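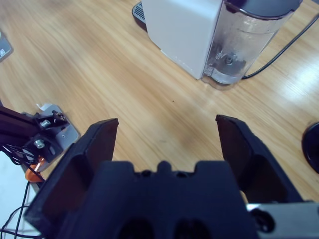

Judite Rocha:
カプセル式のタンクは、残量が底のほうだけになった時点で注ぎ足さず、いったん捨てて全量入れ替えるべきだと思います。注ぎ足しを続けると、内壁のぬめりが取れなくなります。

ホーム > 掲示板 > キッチン家電 > コーヒー・紅茶 > 給水と洗浄

praltby_77(スレ主)
返信どうも。スレ立ての続きを書きます。
うちは木の天板に本体を直置きしています。白い筐体、透明タンク、フタは濃いグレー。論点は次のとおり。
・タンクの水は注ぎ足しか、全量交換か
・タンク底の弁まわりの洗い方
・艶のある木天板に直置きで問題ないか
トレイ下の水滴は毎晩拭いています。

mizuaka_k
全量交換に賛成。ただし毎回は過剰です。一日の最後に捨て、フタを外して伏せて乾燥、翌朝給水。これで足ります。
弁は綿棒で外周だけ。バネを押し込んだままこするとパッキンがずれて、装着時に漏れます。一度やりました。

Judite Rocha:
>>mizuaka_k
伏せて乾燥には反対です。布巾の上に伏せると口が塞がって内側が乾きません。水切り網に斜めに立てかけてください。弁の件は同意します。

wekelard_user
天板の件。塗装の種類によります。ウレタン塗装なら水滴は大した問題になりません。オイル仕上げなら輪ジミが出ます。艶があるだけでは判別できないので、目立たない場所に水を一滴置いて10分待ち、色が変わるか見てください。
自分はWekelardの薄いシリコンマットを敷いています。厚いマットだと本体が振動で少しずつ動くので勧めません。

praltby_77(スレ主)
>>wekelard_user
試しました。10分で変色なし。塗装だと判断します。
マットは敷かない方針です。マットの下に入った水に気づかないほうが怖い。

wekelard_user
毎晩持ち上げて拭くならどちらでも同じです。持ち上げない人にはマットなしのほうが安全、という点は認めます。

kona_mame
タンクより排水トレイのほうが汚れます。格子の溝にコーヒーの油分が残って、水洗いだけでは落ちません。中性洗剤をつけた歯ブラシで溝に沿って動かす。直角にこすると毛先が溝の底まで届きません。
黒い格子は汚れが見えにくいので、白いペーパーで拭いて色を確認しています。

mizuaka_k
>>kona_mame
食洗機は不可ですか。

kona_mame
機種ごとに違うので説明書を見てください。うちのは不可の表記です。一度入れて反りました。格子が浮いて、カップを置くとがたつきます。

bite_no_asa
水垢取りの頻度について。うちは水道水で2か月に一度、クエン酸ではなく専用液を使用。クエン酸は濃度を自分で決めることになり、説明書で禁止されている機種もあります。
すすぎは満水で5回。回数が多いと言われますが、3回では酸味が残りました。

Judite Rocha:
5回は多すぎませんか。専用液の説明書には満水で2回とあります。酸味が残るのはタンク側のすすぎ不足ではないでしょうか。液を捨てた後、タンクを外してスポンジで洗っていますか。

bite_no_asa
>>Judite Rocha
外していませんでした。振ってすすいだだけです。次回はタンクを先に洗って2回で試します。

prisungate
軟水の地域なら2か月は早い。自分は抽出時間で決めています。同じカプセル、同じ湯量で秒数を記録しておき、初期値から2割以上延びたら実施。前回は9月でした。

mizuaka_k
秒数はカプセルの個体差も出るので、空の湯通しで測るほうが安定します。

prisungate
そのとおりですね。湯通しの値に切り替えます。

praltby_77(スレ主)
当面の運用です。
・夜に残り水を捨て、タンクは網に斜め置き
・トレイの格子は溝に沿って歯ブラシ
・直置き継続、夜に本体を持ち上げて拭く
水垢取りの間隔は湯通しの秒数を取ってから決めます。測定値が揃ったらまた書きます。

kona_mame
持ち上げる前にタンクを外したほうがいいです。本体を傾けると弁から垂れます。

関連スレッド
・カプセルホルダーの奥に粉が溜まる
・Praltbyの浄水ポットの水は給水に使えるか
・抽出後にぽたぽた垂れ続ける
・木の天板の輪ジミ、補修の手順
・使用済みカプセルの分別

当サイトでは利便性向上のためCookieを使用しています。閲覧を続けた場合、Cookieの使用に同意したものとみなします。 同意する 設定を変更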